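Search this site
Enter keywords Go
Home Our Story Boards & Blocks Schools Visit Contact

About Fletlow

Fletlow makes wooden boards and small shape blocks for classrooms, therapy rooms and kitchen tables. We started in a rented garage behind Kallus Hardware, with one band saw and an order for 104 boards from a school district two towns over. Francine Fraser cut the first ones herself. She still checks the edges on anything that leaves the building.

There are five of us now. Francine runs the shop. Hanyu Zou handles sanding and finish, Xiaoqing Hao designs the block sets, and Crisóforo Cervantes does the ordering and the shipping. Meirion Pugh came on two years ago to answer the phone and now also writes the activity cards.

Our boards are pale wood, sanded flat, with squared corners. We leave the grain showing. Small knots stay in if they are tight and smooth to the touch, so no two boards look quite the same. If you order a class set, expect some to be plainer than others. 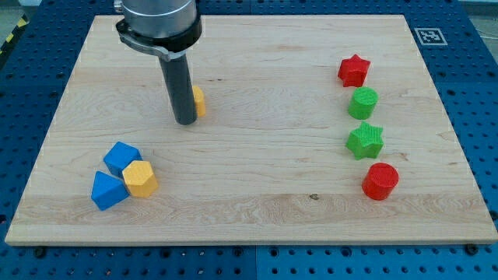 The blocks are kept small on purpose. Xiaoqing's first set, called Bai, was meant for sorting and simple patterns: put these together, put those over there, then trade places with the person across from you. Teachers told us the younger kids liked having a side of the board that was theirs, and most of our activity cards still begin that way. The second set, Allier, uses the same colors with a few harder shapes. You can mix the two.

Each block gets its color by hand and dries on racks overnight. We finish roughly 200 sets in a good month, fewer in December, when the shop is cold and everything takes longer to dry. Custom sizes are possible but slow. Please call before you plan a lesson around one.

We moved to 2308 Orchard Road when the garage got too small. The front room is open to visitors on Saturday mornings, and there is a shelf of seconds by the door – boards with a scratch or a chipped corner, blocks with uneven color – sold at half price. Bring a box if you want more than a few.

Replacement blocks are available for every set we have made. Tell us the shape and the color, or send us a tracing.

Comments

Dottie M.
We have had our Bai set for six years and lost only one green piece. The new one matched fine.

rm_214
Do you ship to Canada?

Fletlow shop
Yes, call us and Crisóforo will give you a rate.

Parent of 3
Stopped in Saturday, seconds shelf was pretty picked over by ten. Go early.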